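Stultdale Handling Study
Progress report to the Stesano fund, second period
Prepared by Khrystyna-Mariia Nazarenko
2018-02-06

Summary

We planned to collect 4000 cloth-handling runs by the end of this period. We have them on disk, but I am not willing to report the target as met. A fault in the right-hand gripper went unnoticed for part of the period and 137 runs are affected for certain. The supplier, Verbruggen, regards the matter as closed. I don't.

What went wrong

The grippers send their jaw position down a cable while the operator works. On the affected runs the right-hand signal froze for short spells and then jumped to the correct value. During a freeze the record says the jaws are still when the operator is opening or closing them. Our nightly check looked for missing values, and a frozen value is not a missing one, so the check passed every file. The fault came to light when an operator complained that the playback did not match what she remembered doing.

Of the 137 runs, 131 show a single freeze. The other six show several, and those have been thrown out. 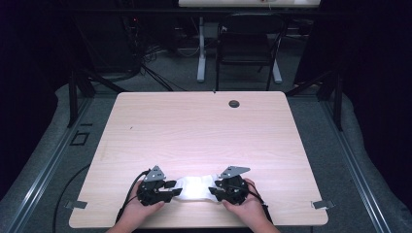 Cloth task at the Stultdale bench, with a hand-held gripper at each end of the cloth.

Verbruggen's first answer was operator error: people were pulling on the cables. They sent a replacement lead and a page of advice on posture. We fitted the lead and had 23 clean runs, which their engineer called proof. It is a small number, and the old lead had managed longer stretches than that without trouble. The Findon site uses the same model and has now seen one freeze of its own, on a lead that had never been changed. I would like to know how posture explains that one.

Safety

No one was hurt. The freeze only spoils a recording while a person holds the gripper. It would be another matter on the powered arm, where a stale jaw reading could mean a grip tighter than the controller believes. Arm trials were due to begin next period. I have put them on hold, and Verbruggen's assurance by telephone has not changed that.

Cost and timetable

Repeating the lost work can be done within the present budget. The arm trials cannot now finish before September, and even that date depends on a written fault report from the supplier. We have asked for it twice.

Next steps

The nightly check now flags any jaw value that stays exactly the same for too long. It also flags operators who are simply holding still – a nuisance, but one we can live with. Older files are being checked again in the same way, and the figure of 137 may rise. We ask the fund to hold back the final equipment payment until the fault report arrives.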